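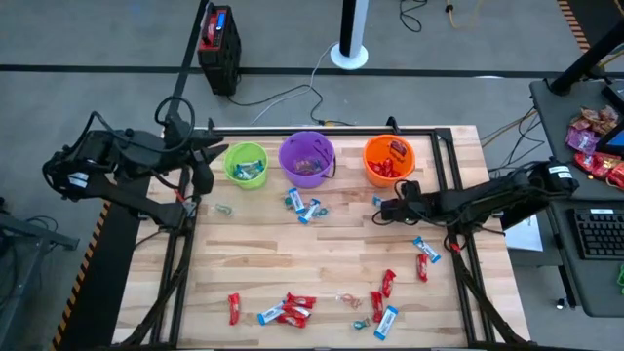
3.2 Collecting the demonstrations

All demonstrations were given by remote control, with one operator driving both arms through a pair of hand-held leader arms of the same proportions. The task was to sort wrapped sweets into buckets by type. Red packets go in the orange bucket, the blue-and-white bars in the green one, and small sweets in clear wrappers in the purple one. The buckets stand along the far edge of the table, so the left arm can reach the green bucket without crossing the right arm's path to the orange one. Items were scattered by hand before each run, and overlaps such as red packets lying across a bar were left as they fell.

We recorded 484 runs and discarded 17 in which the operator let go of a leader arm before the end. Joint angles and gripper opening were logged for both arms and stored in the Pletitz format used by the earlier group.

Two problems affected the data. The operator had no sense of grip force, and flat packets were often pushed along the boards before being picked up. The first 8 runs were also made with a slower gripper setting. They were kept in the training set, but are marked separately in Appendix B.

3.3 Handing over between arms

Passing an item from one gripper to the other was allowed but not required. Operators differed in how often they did it, and the trained policy copied both habits.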